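March, evening

Back from Virthorpe at 6. The drive was 164 miles each way and the last part was in rain. I had planned to stop at Randstead for gas and ended up stopping at Geltetgate instead, where it was cheaper but the restroom was locked.

Picked up the loom bench. It is heavier than the listing said and one of the pegs is missing, but the seller knocked the price down to 200 and threw in a bag of cotton warp, mostly natural with a little dark green. I got it into the back of the car by taking the legs off. They are still in the hallway.

Warped the small loom after supper. I put on 319 ends, which is one short of what the draft calls for. I counted twice and got the same number both times, so either I skipped a dent near the left side or I misread the draft. I will look at it in daylight. If it's a skipped dent I'll rethread from there and not worry about it. The Limsakul pattern has a plain border anyway and should hide a lot.

My shoulder is sore again. I used the heating pad and took two aspirin. I need to raise the loom or lower the chair, and have been saying so since Christmas.

Called the water company about the bill. On hold for a long time, then cut off. Will try again in the morning before work.

Started cleaning the bedroom while the kettle boiled and did not get very far. The sheets are changed. The closet is not touched. The trash still has to go out tonight, and the pickup is early. 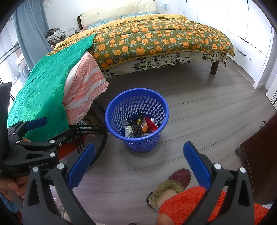

Bedroom basket, not emptied yet.

Read two chapters of the book on natural dyes. The part on walnut hulls was good. The part on mordants repeats itself, and I skipped the last few pages. I want to try onion skins first and have been saving them in a paper sack under the sink.

Tomorrow: water company, find a peg or cut one from dowel, check the left side of the warp. Buy milk and light bulbs.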